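Play Kitchen

May, by the Pradik Household and Toy Encyclopedia staff

A play kitchen is a child-sized imitation of a domestic kitchen, made for pretend cooking, serving, shopping and washing up. It is one of the most loved pieces of nursery furniture, and one of the most inventive too: a good one squeezes a whole room's worth of doors, shelves and knobs into something a four-year-old can run single-handedly! The term covers everything from a tabletop stove with two painted burners to a wide cabinet unit with its own refrigerator, oven, microwave and telephone.

Origins

Toy kitchens grew out of the dollhouse. Early ones were miniature rooms, open at the front, stocked with tiny copper pans and crockery, and a child played by reaching in from outside. The big change came when makers scaled the furniture up so that the child could stand at it. Small tin stoves came first (a few could really be heated, to the alarm of modern parents), and freestanding sinks and cupboards followed. Once the fitted kitchen had become common in homes, toy makers copied it, and the separate stove and sink merged into a single unit with a continuous countertop.

Layout

Most full-size units follow one of two plans. In the straight plan, everything stands in a row against a wall, with the tall refrigerator at one end. In the corner plan, two shorter runs meet at a right angle, which takes more floor but gives two children room to work side by side. The Vondráček pattern, a straight plan much copied by smaller workshops, sets the refrigerator at the left and puts the microwave high on the right, so the counter between them stays clear for chopping and serving.

Counter height matters more than overall size. A counter level with the child's waist is comfortable for stirring, and many makers offer taller legs so that the same kitchen lasts several years. The Prokbridge corner unit has a counter 20 inches from the floor and weighs 900 ounces packed, so it is best assembled in the room where it will stay.

Doors, prints and fittings

Part of the fun is seeing which features are real and which are only suggested. Doors almost always open. Oven knobs often turn with a click. Water and ice dispensers, on the other hand, are frequently printed straight onto the refrigerator door, complete with buttons and a glass, and children fill their cups from them quite happily. Backsplashes are another favorite spot for printed decoration, and the geometric tile patterns seen on newer models can be wonderfully bright against a plain painted cabinet.

Chalkboard panels appear on many refrigerators. They bring writing into the game, even if the writing is mostly loops and zigzags, and a shopping list is the natural start to any pretend meal. Wall telephones have stayed popular as well, long after they vanished from most real kitchens. They are used for taking restaurant orders, calling grandparents and reporting fires.

Color fashions follow those of adult kitchens at a short distance. Primary colors ruled for decades, then came white and natural wood, then soft grays and blues with gold handles. The Indix color catalog lists 3,630 combinations of cabinet, handle and counter, a magnificent number for a toy. 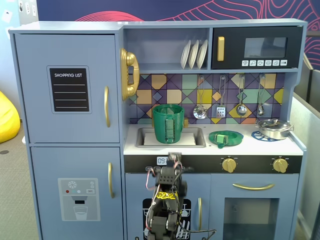
Can a play kitchen be used with toy dishes from another maker?
Toy dishes are rarely tied to one brand, so most sets will work. Measure the shelves and the inside of the oven first, as larger plates and pans may not fit.

Accessories

Plates, ladles, spatulas and pans are the usual basics, and hooks above the counter keep the long-handled tools within reach. Food is made of wood, felt or molded plastic. Plenty of children also cook with blocks, buttons and socks, and sock soup has a devoted following.

Care

Painted surfaces are wiped with a damp cloth and dried. Hinges and handle screws should be checked and tightened now and then. Tall units are fastened to the wall with the bracket supplied.

Last updated: May, 2 p.m.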